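The Laundry Robot That Needs a Person Holding It

The builder of the Murakami has a rule for visitors, which is that they have to bring a shirt. Mine was green, had been in a gym bag, and came back to me after a while in a shape I'd call a bundle. He called it a fold.

He works two evenings a week in a shared workshop in Udel, a former upholstery shop built in 1979, where he rents a bench and half a shelf. By day he repairs commercial dishwashers. The Murakami is his third try at a machine that can fold clothes at home, and the first one he's been willing to show to a stranger. He asked me to leave his name out of it. "If it works I'll put my name on it," he said. "Right now it's a pair of fingers with opinions."

I should say where I stand. I've written about home robots long enough to have a drawer of dead ones, and folding is the job that gets promised most often. So I asked him right away why anyone should believe a man with half a shelf.

"They shouldn't," he said. "I don't. I believe in the fingers. The rest of it is an argument I'm having with myself."

The fingers have been through a lot of versions. Early ones were straight and flat, like salad tongs, and they took hold of a sleeve well enough but brought up whatever was under it too. He switched to a curved pair, printed at the workshop, and says the curve lets the tips meet first. He bought the small motors secondhand from Utach, a surplus dealer that sells by the box and doesn't take returns. Of the 24 in his box, he says, a good third were junk.

"You learn to listen to them," he said. "A bad one has a sort of cough."

His spending so far comes to $507, and he keeps the receipts in a coffee can. I went through them. The number is right, but it leaves out the bench rent, the printer time, and every shirt he has torn, so I wouldn't repeat it as the price of a folding robot. He didn't argue. He did point out that the tongs cost him nearly nothing and that most of the money went into the arm, which was sitting under a towel when I visited.

That arm is the part I had come to see, and it doesn't fold anything yet. It lifts, it swings, it lowers. For now the folding is done with the gripper held in a person's hand, while a laptop keeps a record of how the fingers open and close. The plan is to feed those records to the arm later and have it copy them. He has 129 folds saved that he considers clean. When I asked what clean meant, he thought it over for longer than I expected.

"I'd wear it," he said finally.

It's an honest test, though a loose one. He'd wear a lot of things. He pulled up one of the saved folds and ran it for me, stopping it every second or so to complain about his own wrist. What he likes best are hems. A ribbed hem gives the tips something to bite, he says, and once the far side of the garment is clamped he can pull against it and get some of the wrinkles to lie down. Smooth cotton is worse. Anything with a hood he won't discuss.

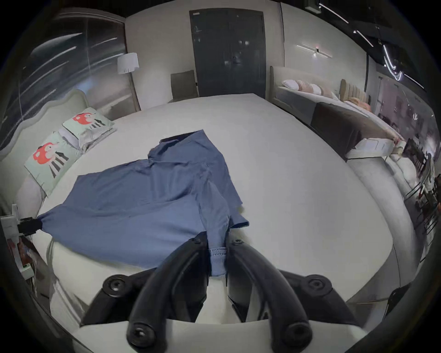

What happens to the shirt if nothing is holding the other end?

"It comes along with you. Pull on a loose shirt with one gripper and you've moved a shirt, so until I build a second arm there has to be a clamp."

I pressed him on that, because a clamp is a second hand by another name. Somebody has to put the garment in it. If I'm going to walk over, find the right corner, fasten it, and smooth out the rest, I've done the hard half of the chore and left the machine the easy half. He agreed with all of this faster than I wanted him to. His answer is that the second arm will do the clamping, and that the second arm is only a matter of money. I've heard that sentence from people with far bigger budgets, and the second arm is usually where they stopped.

There is also the matter of speed. My green shirt took long enough that we covered his divorce, the trouble with modern dishwasher pumps, and most of a bag of pretzels. Folding by hand, he does a T-shirt while looking at something else. He thinks speed is the wrong thing to ask about. "It's got all day," he said. "It doesn't want to watch TV." Fair enough, but a basket of laundry at that pace would still be going when the next one came out of the dryer, and it would need somewhere flat to do it. In my house the flat places are taken.

He has a reply for that as well, and it's the one part of the project that annoyed me. He wants to sell it. A friend of his runs a small outfit called Jamel that packages kits for hobbyists, and the two of them have talked about putting the gripper in a box with instructions and a download of his saved folds. He showed me a draft of the label. It said "Teach your robot to fold." I asked which robot. He said whichever one the buyer had.

"And if they don't have one?"

"Then they've got a nice gripper."

I told him I thought the label was a stretch, and that somebody would buy it expecting socks to come out in pairs. He took a pencil and crossed out "robot," looked at what was left, and put the word back. We left it there. The draft was still on the bench when I went for my coat, and by then he'd drawn a question mark next to it.

To be fair to him, he's much harder on the machine than on the label. He keeps a notebook of failures, and he let me read a few pages. Most entries are one line. "Let go early." "Grabbed sheet." "Cuff, why." One page in October says only "no," underlined, with a coffee ring on it. He says he reads the notebook before every session and that it has done more for the design than anything he found online. The screws on the fingers got tighter because of it. So did the rule about visitors, since his own shirts had all gone soft and agreeable from being folded over and over, and he'd begun to suspect he was training himself to handle six particular garments.

That suspicion seems right to me, and I'd go further. Every one of the 129 was made by the same man, with the same habits in his wrist. When the arm gets them it'll have learned one person's way of holding a tool, on clothes he picked out and surfaces he found convenient. It may copy that beautifully and still be lost in front of a fitted sheet. I put this to him more or less in those words.

"So come back and do some," he said. "You fold badly. It'd be useful."

I did one before I left, with the gripper in my right hand and his reading glasses pushed up on my head because he said I was squinting. It's heavier than it looks. The trigger is stiff for the first half of its travel and then much too easy, and I dropped the same sleeve three times running. When I finally had hold of it I could feel the cloth pull back through the handle, a small tug, and I'll admit I understood then why he keeps coming in after a day of dishwashers. I don't think it's because he'll ever have a machine that folds his laundry.

He saved my attempt, though he wouldn't put it with the clean ones. It went in a separate folder. The arm stayed under its towel, and he told me it should be lifting real shirts by spring, then asked me not to print which spring.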